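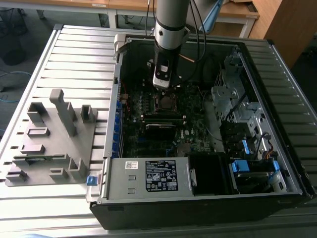
Hi Indrek — quick update on the Lesholm reading program, as promised.

We've now got 86 adults signed up, which is way more than I dared hope for when we wrote the proposal! Most come to the evening group in Kokthorpe, and nine of them have moved up to the second workbook already (one lady brought cake, so it was quite a night).

Money-wise we've spent $3,804 so far, nearly all of it on workbooks and room rental. The bus passes came to $692 and I'd like to keep those going — people from the far side of town just can't get here otherwise. The large-print books are still on back order, so that line looks underspent for now.

Could we talk about a second tutor before November? I'm stretched pretty thin on evenings.

We use cookies to improve your experience. Accept all | Manage settings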